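Trusden 拼装单元：布置与日常维护图集

Clonel 应用组，Saithong 车间
整理于九月

Trusden 是 Saithong 车间靠里侧的一个小型拼装单元，一台机械臂，一只两指平行夹爪，四周有灰色围板，任务是把一套打印的彩色积木拼到红色底板上。单元不大，零碎的事情不少：线缆要理，手指要紧，相机要校，打印件要挑。下面按部位分段，图穿插在中间，文字比图多一些，接班的人照着看就行。

控制软件用的是 Ukerero，版本号不写在这里，以控制柜门内侧贴的标签为准。图集里提到的参数名都是 Ukerero 界面上的叫法。

台面与围板

台面是深灰色的，表面略有反光。选这个颜色是为了和积木拉开，红、黄、蓝、紫、绿几种颜色在上面都好分割，只有黑色件吃亏，后面会讲。台面上难免落小白点，多数是打印件磨下来的碎屑和灰尘。每班开工前用无纺布干擦一遍，再用拧干的湿布从里往外擦。不要用酒精反复擦同一块地方，时间长了那一块会发亮，固定相机看过去就是一团光斑。

围板与台面之间有一道接缝，碎屑爱往里钻。用窄口吸尘头沿缝走一圈，左右两侧和后面都要走到。围板内壁用干布擦即可。擦完以后检查围板有没有被碰歪，围板歪了，墙面的反光会跟着变，Ukerero 里的背景模板就要重新采。

重新采背景模板的做法：

1. 把台面上的东西全部取走，包括底板。
2. 机械臂回到待机位。
3. 灯开足，等亮度稳定。
4. 在界面里进入“背景”，点“重采”，看预览图里有没有残留的轮廓。
5. 保存，覆盖旧模板。旧模板不用另存，系统会自己留一份。

底板和积木

底板是红色的厚板，打印件，长边朝里摆。板面上横着有一道凹槽，黄色长条纵向压在板的中线上，从凹槽上方跨过去。长条两边各立蓝色块和紫色块，蓝的靠里，紫的靠外，成对夹住长条。绿色件是十字形带台阶的，平时架在一块黑色的件上待取。

底板的位置靠台面下方的定位销决定。取下清洁以后装回去，手推一下，前后左右都不应该有晃动。有晃动先看销孔里有没有碎屑，没有碎屑再看销子是不是磨细了。销子备件在工具柜第二层的透明盒里。

打印件的公差不算小，同一批里也有松有紧。新件上台之前先手工试一次：长条放上去应该平躺，不翘；立块插到底以后轻碰不倒，拔出来时手感有一点阻力。手拔都费劲的件不要给机器用，夹爪会把底板一起带起来，定位销跟着受力。太松的件也挑出来，单独放，留作调相机时的样件。

磨损主要在边角。棱角磨圆以后，视觉算出来的中心会往一侧偏，偏多少跟灯光有关，不好修。我们的做法是到期就换，红底板除外，红底板打印时间长，只要凹槽边缘没有崩口就继续用。板面上能看到斜向交叉的打印纹，属正常，不影响识别。

换件之后要在登记本上写一行：哪种颜色，哪一批，谁换的。批号写在件的底面，用细油性笔。
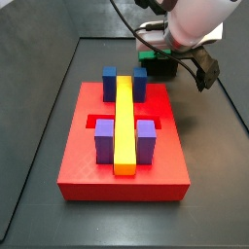
机械臂与线缆

机械臂从工作区上方伸下来，本体外壳是白色的。外壳每周擦一次，擦的时候断使能。腕部有一圈金属环，环和外壳之间容易积灰，用软毛刷刷，不要用尖东西去剔。

夹爪的线走在臂外面，黑色，绕一个弧下来。这个弧的大小有讲究：弧太小，腕部转到极限位置时线会绷住，插头受拉；弧太大，线会垂到夹爪前面，挡住相机，也容易挂到立块。调法是把腕部慢速转到正向极限，再转到反向极限，两头都看线。两头都留有余量，并且线始终不低于夹爪安装面，就算合格。固定扎带剪齐，断口朝外，断口朝里会磨线皮。

下列情况要停机重新理线：

线皮发白或者有压痕。
插头根部能看到芯线颜色。
慢速转腕时线有跳动，说明某处卡了一下又松开。
Ukerero 报“夹爪通讯超时”，当班内出现第二次。

第四种情况不一定是线的问题，但先查线最快。把插头拔下来看针脚，插回去拧紧，再跑一次空循环。空循环不报错就继续生产，并在登记本上记时间。

待机位设在台面以上 176 毫米，指的是手指尖到台面的距离。这个高度够手指越过立着的积木横向移动，不用再抬。改过手指或者换过指垫以后，待机位必须重新量，用高度规，量两根手指，取低的那根。不要凭界面上的数值改，界面上的数值是按旧工具长度算的。

夹爪与手指

手指是银白色金属件，指端有深色指垫。手指用螺栓固定，拧紧力矩 2 牛·米，用小力矩扳手，不要用手感代替。拧过头的后果我们见过，支架上的螺纹滑了，整只支架换掉，停了一个下午。

每次开工前检查手指，顺序如下：

1. 断使能，手动把夹爪张到最大。
2. 左右手各捏一根手指，前后轻扳。能感觉到间隙就说明螺栓松了。
3. 看指垫边缘有没有翘起。翘起的部分超过指甲能塞进去的程度就换。
4. 合拢夹爪，对着光看两指之间的缝。缝应该上下一样宽。
5. 张开，上使能，回待机位。

第 4 步如果发现缝上宽下窄，先松开一侧螺栓重新靠平基准面，再拧紧。两侧都松开的话基准就丢了，要重新做工具标定，能避免就避免。

指垫的清洁用湿布。打印件表面会给指垫上色，夹久了会带一点红、一点绿，不影响夹持，擦不掉也不用一直擦。指垫变硬比变色要紧，判断办法是用指甲按一下，按下去能回弹就还能用。换指垫时旧胶要刮干净，用塑料刮片，金属刮片会伤到手指表面。新垫贴好以后压住，静置 4 小时再上机，中间不要空跑夹合动作。

夹持力在 Ukerero 的“夹爪”页里设，按件设，不要统一用一个值。绿色件形状复杂，手指有一侧要伸进件的缺口里去，力给大了，件会微微转一个角度，放下时就对不上。黄色长条怕的是夹偏，夹偏了会翘头，力大小反倒不敏感。蓝块和紫块用默认值。

固定相机与灯光

固定相机看整个台面，画面里要能同时看到红底板和黑件上的绿色件，四周的接缝最好也收进来，程序用接缝核对相机有没有被碰动。相机支架的螺丝做了记号线，螺丝头和支架各画半截，两截对齐就是没动过。开工前看一眼记号线即可，不用每次都标定。

需要重新标定的情况有三种：记号线错位；换了镜头或者擦镜头时转动了对焦环；Ukerero 的重投影误差连续变红。标定板走 16 个位置，台面四角必须包括在内，剩下的尽量散开，有几个位置要把板子垫起来倾斜着放。垫块用工具柜里那几只铝块，不要拿积木去垫，积木会被压出印子。

标定完成后先别急着开工，把样件放在底板旁边，让机器只识别不动作，看界面上叠加的轮廓和实物是不是重合。轮廓往一侧整体偏，多半是采标定图时台面上有反光，换掉反光重的那几张再算一次。轮廓只在一角偏，多半是那一角的标定位置采得不够，补几张。

灯光的问题集中在两处。一处是围板墙面的反光，斑斑驳驳的，背景模板能消掉大部分。另一处是黑件。黑件颜色和台面接近，哑光，分割的时候边缘断断续续。程序里已经改成先找绿色件，再由绿色件推黑件的位置，所以绿色件在黑件上架得正不正就很关键。摆的时候让绿色件的两侧臂各探出黑件一点，中间高出的那块朝上。
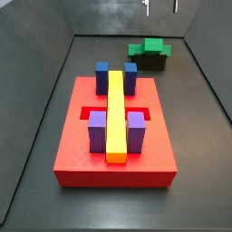

固定相机所见：底板与长条、立块，右后方为架在黑件上的绿色件。最上边露出的两根细杆看上去是夹爪指端。

摆件时顺便说一下容易出的错。黑件要横着放，竖着放重心高，夹爪下来时气流和轻微碰触都可能让它晃。黑件离围板不能太近，太近了手指张开会碰墙。台面上贴过一圈浅色胶带做记号，后来撕掉了，胶带边缘会被识别成件。现在用一块硬纸板样板来定位，样板靠着左墙和后墙摆，黑件放进样板的缺口里，然后把样板抽走。样板挂在围板外侧的钩子上，用完挂回去，落在台面上过一次，机器去夹了纸板的角。

腕部相机

腕部相机装得离夹爪很近，能看清手指和件的接触，远一些的东西会虚，这是镜头景深决定的，不要因为远处虚了就去拧对焦环。对焦环用紫外胶点过，胶点断了才需要重新对。

对焦的标准是看夹着的件。让夹爪夹住绿色件抬起来，件的棱边在画面里要清楚，手指上的螺栓头也要清楚。两样都清楚就点胶固定。 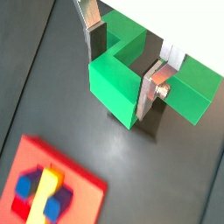

腕部相机视角：手指夹着绿色件，左下方的底板虚化。

腕部相机的画面里有几样东西要心里有数。白色外壳会占掉一角，Ukerero 里用遮罩挡住了，换过外壳或者支架之后遮罩要重画。台面反光会在画面里形成一块白斑，位置随臂的姿态走，程序对白斑不敏感，前提是曝光没有被人调高。曝光值锁定，密码在班组长处。件的影子投在台面上很黑，有时会和件的底边连在一起，判断件的下沿时以颜色为准，不以明暗为准。

镜头每班用气吹吹一次。有指印才用镜头纸，擦的方向从中心往外。腕部相机在夹爪旁边，打印件的碎屑会飞上去，吹完把臂转一个角度看看画面里有没有固定不动的小点，有就是还没吹干净。

绿色件夹取的复查

绿色件是这一套里返工最多的，单列一段。夹取不稳时按下面的顺序查，查到哪一步有问题就停在哪一步处理，处理完从头跑一遍。

先查件。绿色件的缺口里有没有拉丝，打印时残留的支撑有没有清干净。缺口侧壁不平，伸进去的那根手指就靠不住。
再查指垫。两侧的指垫是不是同一批，厚度一样不一样。
再查张开量。张开量设得太小，手指下去时会先碰到件的顶面。界面上参数名是“预张开”。
然后查下降高度。手指伸得太浅只夹住件的上沿，抬起来会摆。太深会顶到下面的黑件。
最后查抬起速度。前面都没有问题再动这一项，一次减一档。

改过的参数写在登记本上，写旧值和新值。不写旧值的记录没有用，下一班改不回去。

底板装配的复查

立块放好以后，内侧面应当贴着黄色长条。贴不住，先看长条有没有偏离中线，再看立块有没有插到底。这两样用眼睛从上往下看就能看出来，不用停机，从固定相机的画面里看更省事。

拆的时候倒着来，先立块，后长条。手动拆也按这个顺序。长条先抽出来的话，立块没有依靠，会往里倒，边角磕在凹槽沿上，磕几次就要换件。

周保养清单

外壳、腕部金属环除尘。
线缆弧度按两头极限各看一次。
手指螺栓用力矩扳手复核。
指垫回弹检查，必要时更换。
定位销晃动检查。
固定相机记号线核对，镜头气吹。
腕部相机胶点核对。
接缝吸尘。
围板螺丝复紧，复紧后看一眼墙面反光。
Ukerero 日志导出，放到共享盘 Trusden 目录下，按月份建文件夹。

备件位置

指垫、手指螺栓、定位销：工具柜第二层。
备用手指一对：工具柜第三层，用泡沫包着，两根不要拆开用。
打印件：围板右侧的架子，按颜色分盒，红底板平放在最下面，上面不要压东西。
夹爪线缆：控制柜旁边的挂架，标签朝外。
无纺布、镜头纸、气吹：门口的抽屉。

备件用到最后一套时在登记本封底的表里打勾，打印件由应用组排打印，金属件向 Clonel 仓库申领。

图集后续补充换指垫和画遮罩两部分的图。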